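Conneely for laundry cells: frequently asked questions
Applies to Conneely release 4. Last revised September 30, 2018. Maintained by Ida Engelhardt (perception, logging) and Kwadwo Adjei (control, executive).

General

What does Conneely do?

Conneely is the task executive. It reads a task file, holds the world state, calls the planner and hands finished trajectories to the arm controllers. It does no image processing and closes no control loop of its own. Perception runs in Trultau, and recording and replay run in Hekalton. All three are built and released together by Ummont, and mixing versions is unsupported.

Which appliances are covered?

Front-loading washers and dryers with a round door on a vertical hinge. Top loaders and sliding doors need a new door model and a new skill. The shipped door model has a ring, a hinge axis, a latch position and an opening limit. All of these are set in the appliance file. Only the ring is refined from camera data at run time.

Do the two arms need to be the same?

No. Each arm has its own description file, its own tool frame and its own limits file. The executive refers to them as left and right throughout. A task step may name an arm or leave the choice to the planner. For door steps we recommend naming it.

Door handling

How does the door skill work?

It has four phases: approach, contact, grip and swing. Approach is a planned, collision-checked motion to a pre-contact pose off the rim. Contact moves the tool along the approach axis in compliance mode until the force threshold is met. Grip closes the fingers and checks their width against the expected rim thickness. Swing follows the arc given by the hinge model with radial stiffness reduced.

The grip point is given as an angle on the ring plus a permitted band either side. A point low on the rim keeps the forearm below the door and leaves the head camera a view of the glass, at the price of a wrist pose nearer its joint limit. If the planner returns WRIST_MARGIN, widen the band before moving the base.

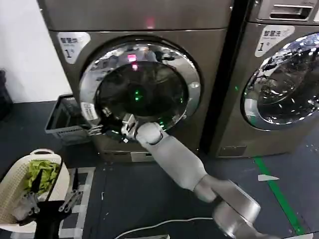
Why does the skill stop in the contact phase with RIM_NOT_FOUND?

The tool has travelled the full contact distance without reaching the force threshold. The usual causes are, in order of frequency:

A stale appliance pose. Run the locate step again and compare the stored pose with the new one in Hekalton.

A ring fitted to the inner edge of the rim instead of the outer one. Both are circles with nearly the same centre, and on a polished rim the fit can jump between them. Set ring_edge to outer and turn off auto.

A threshold copied from another gripper. The value belongs to the tool file and should be measured again after any change of fingers.

Can I run the swing phase without the hinge model?

Yes, with hinge_mode set to estimate. The controller then fits the arc from the first part of the motion. It needs a short, slow pull before the fit settles, and it will refuse to start if the grip width check was skipped. Use the model if you have it.

What rate does the compliance loop run at?

500 Hz on both arms. The loop is not configurable. Trajectory points may arrive at any lower rate and are interpolated. If no new point arrives within 100 ms, the arm holds its last commanded pose, keeps the fingers as they are and raises STARVED. The executive treats STARVED as a failed step and does not retry it automatically.

Garments

How is a garment represented in the world state?

As a grasp point, a hanging length and a swept volume. There is no cloth simulation in the planner. The swept volume is a vertical prism below the gripper, stretched backwards along the direction of travel. Its length comes from the last Trultau estimate or, failing that, from cloth_default in the task file.

The prism is checked against the machine, the open door and the basket, but not against the floor. A long garment will reach the floor at any useful working height, and with floor checking switched on the planner found no path for most loads. Anything lying low in front of the machine that must be kept clear, such as a socket or a cable, has to be added to the cell file as a keep-out box.

Motion blur in the head camera is expected during transfer. Trultau discards cloth estimates while tool speed is above blur_limit and carries the last good value forward. Do not raise blur_limit to get more estimates. They will be short, and the prism will shrink with them.

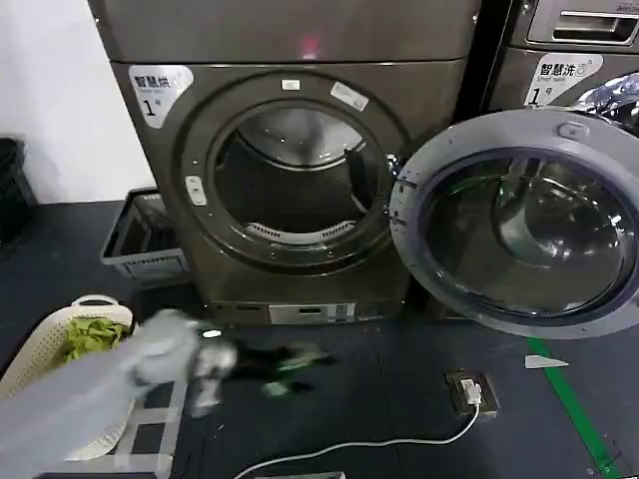 Why does the planner treat the open door as larger than it is?

The open door is padded on both faces. The padding covers error in the hinge angle, which grows towards the free edge. If the door stands open in front of a neighbouring machine, the padded volume will also block that machine's door, and steps addressed to it will return OCCLUDED_BY_DOOR. This is intended. Close the first door in the task file before addressing the second machine.

Can the executive tell whether the drum is empty?

Only within the part of the drum that the wrist camera has viewed. The drum_clear flag has the values yes, no and unseen. A task file that treats unseen as yes will load, with a warning.

Perception

Why do reflections cause so much trouble?

A dark glass door with a bright surround gives a depth sensor very little to work with. Returns from the glass are either missing or belong to whatever is being reflected, and a curved metal rim sends highlights along its whole length that move with the camera. At close range the door can fill much of the wrist image, so there may be little matt surface left to anchor the pose. Protective film left on the front adds another set of highlights that follow the arc and look very like the rim edge.
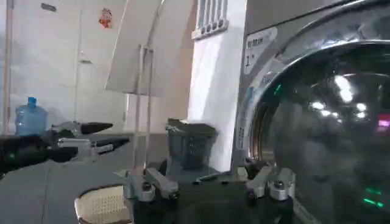 Trultau handles this in three ways. Depth inside the fitted ring is masked out altogether. Edge points on the ring are accepted only if they stay put in the appliance frame across several camera poses. The remaining pose error is then corrected from flat parts of the front panel, if enough of the panel is in view.

The third step is the one that fails most often on the wrist camera. The status word to look for is PANEL_SHORT. When it is set, the ring pose is still published, flagged as unanchored, and the door skill will accept it for approach but will not begin contact on it. Back the wrist off or take the anchor from the head camera.

Does Trultau read the labels on the machines?

It matches them as image patches and does not read them as text. Each appliance file holds one reference patch. The patch matters in cells where a washer and a dryer have the same cabinet colour and a similar door, and the labels differ by a single character. In that case crop the patch tightly around the differing character. A patch covering the whole label will match either machine with a high score, and the appliance with the lower index will be chosen. Numerals are a poor choice of patch where a washer and a dryer may both be number 1.

Are indicator lights used?

Not by default. A small light on the control panel is easily detected, but it can appear a second time as a reflection in the door glass, and the detector has no reliable means of telling the two apart from a single view. With lights_enabled set, detections inside the ring mask are dropped and the rest are reported with colour and position only. No meaning is attached to them. Mapping a colour to a machine state is left to the task file.

Why is my basket detected in the wrong place?

Perforated sides let the depth sensor through to whatever is behind. Trultau fits the basket from its top rim and ignores the sides. If cloth hangs over the rim on the near side, the fit will shift away from the robot. Set basket_rim to far_arc, which uses only the part of the rim furthest from the cameras.

Two-arm operation

How does the planner deal with the arm that is not in use?

It is held at its park pose and treated as a fixed obstacle. The default park pose keeps the hand low, over or in front of the basket, so that the next pick is short. In cells with little room on the basket side this costs some of the working volume of the other arm, chiefly at the lower left of the door opening when the right arm is doing the reaching. The planner does not move a parked arm out of the way unless allow_yield is set for the step. 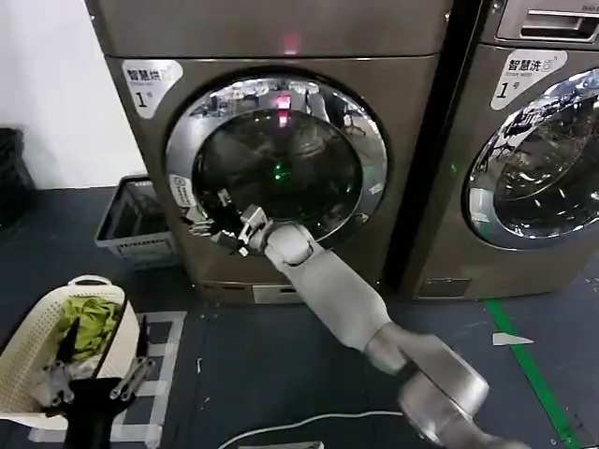

With allow_yield set, the parked arm may move to any of the poses listed under yield_poses in its description file, and returns to park when the step ends. The list is searched in order and the first collision-free entry is taken. Put the cheapest pose first. An empty list has the same effect as leaving allow_yield unset and produces no warning, which is recorded as a defect and will be changed.

Can both arms touch the same door?

Not at present. The executive locks a door to one arm for the length of the skill. Handing a door from one arm to the other requires a release and a fresh approach. Kwadwo Adjei has a branch with a shared lock that will be looked at again in January. Please do not build on it.

What happens if the fingers are inside the opening when a step is aborted?

Nothing moves. The executive marks the arm as ENCLOSED and will accept only the withdraw step for it, which backs the tool out along the recorded entry path in reverse at reduced speed. Homing, parking and yielding are all refused until withdraw has finished. If the recorded path has been lost, for example after a restart, the arm must be guided out by hand in compliance mode and the flag cleared from the console.

Logging and fault reports

What should I attach to a fault report?

A Hekalton bundle covering the failed step and the one before it, the cell file, both tool files and the exact status word. Screenshots of the console are of little use without the bundle. Perception faults go to Ida Engelhardt, everything else to Kwadwo Adjei.

Why does replay give a different result from the live run?

Replay feeds recorded images to Trultau in order but without the original timing, unless keep_timing is set. Without it, frames that were dropped live are processed, and the ring filter sees more poses than it had at the time. Set keep_timing when chasing RIM_NOT_FOUND or PANEL_SHORT.

Can I delete wrist camera data to save space?

Yes, with hekalton prune and the wrist option. Pruned bundles can still be replayed for the planner and the executive. Trultau will start on them, report the missing stream and exit.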